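The result was one sentence long, and I carried it with me on the bus to Leltov for a week before I told it to anyone.

We had trained the arm in two ways. In the first way, a person guided it through each pick from beginning to end, and the arm learned from the whole motion. In the second way, we let the arm work by itself, and a person took the handle only at the moment when it started to go wrong. We kept only these corrections. The first way gave us 1,085 recordings. The second gave us 407, and most of them were very short.

The second way was better. It was better on the cup and on the bottle, and on the bowl, which had been our shame since June.

I did not believe it. When you are the youngest in a laboratory and your number is good, you look first for your mistake. I looked in the scripts. I looked in the folder names, in case I had exchanged the two models. I slept badly and dreamed about folders. Then I asked for the room for one more night, and I made the comparison again from zero, with the order of the trials chosen by the computer, so that my hope could not choose it.

My supervisor gave me the key and told me to write down everything, also the boring things. So I kept a notebook, and I wrote it like letters, because at home in Buvudau my mother had taught me that a letter makes you polite and exact. 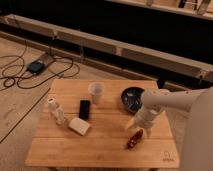

Leltov, August 11, 2022

The table is set. Bottle on its side, phone, cup, the white box, the bowl, and the red one at the front. The fingers are a little open over the right side. I do not know which model is loaded, and this is how it should be. The program we call Ustiteo keeps the secret until the morning.

First trial, the box. It went down slowly and closed too early, then opened and closed again. I wrote "hesitates."

Second trial, the bowl. It came to the rim, stopped, moved back a small distance, and came again from the side. I have seen this movement before. It is my movement. In June I made it with my own wrist, many times, when the arm was going to push the bowl away and I pulled it back. I never showed it how to pick up a bowl. I only showed it how to be sorry.

I should not write such things in a laboratory notebook. I leave it, because it is in ink.

At 4 in the morning I ate the bread I had brought and drank tea from the machine in the corridor. The fan of the computer was the only conversation. I thought of my first teacher at the institute in Kaewsai, who corrected my English only where it broke and let the rest go by, wrong prepositions and everything. I had believed he was lazy.

Last trial, the bottle. It turned the fingers along the body and waited, then closed them. I wrote the time and the result, and I put the cap on my pen.

Ustiteo opened the list when it was light outside. I read it standing, with my coat on, and then I sat down and read it from the bottom to the top.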